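Teaching the arm by hand: your first bowl task

So you've got the arm bolted down and the leader handle plugged in - brilliant, the fun part starts now! I learned most of what follows from Nabila Fahmy at our Erraji workshop, and I still get a thrill every time a policy copies something I did with my own wrist.

Start with a task you could explain in one sentence. Mine was "pick up the small thing and put it in the bowl". Leave the stacking and the lids for November, or whenever you've got the patience.

Clear the table and put the bowl where the arm reaches it without stretching. Home both arms, then squeeze the leader trigger all the way and let go, watching that the gripper follows. If it lags, restart the Mevby bridge before you record anything. I once lost a whole afternoon of demos to a lagging bridge and I'd like you to keep yours.

Press record, count to one in your head, and move. Go slower than feels natural on the way down and at a normal pace on the way across. Keep half an eye on the wrist view while you do it, as that's all the close-up detail the policy will get.

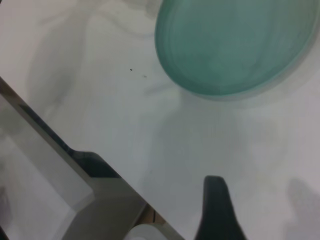

Can I keep a demo where I missed the first grasp?
Keep it if you recovered smoothly and finished the task. A few recoveries are really useful, and the policy picks up what to do when a grasp slips. Bin the ones where you stopped to think or bumped the table.

Record 80 good demos in one sitting if you can. Shift the bowl a little after every 7, and turn the object too. Hanane Mansour likes to swap operators halfway, which gives you a nice mix of styles, though her grasps are so much neater than mine that you can spot the join in the plots.

Each demo should come in under 90 seconds. Much longer and you're probably hesitating over the grasp, so do a few dry runs with recording off (shake your hand out as well, the trigger is stiff!).

When you've finished, replay three or four on the arm before training. Stand by the stop button. If the replay lands a bit short, redo the zero offset and check again. Then start the training run and go and have your tea.

Updated 25 Jan 2026 with the new trigger check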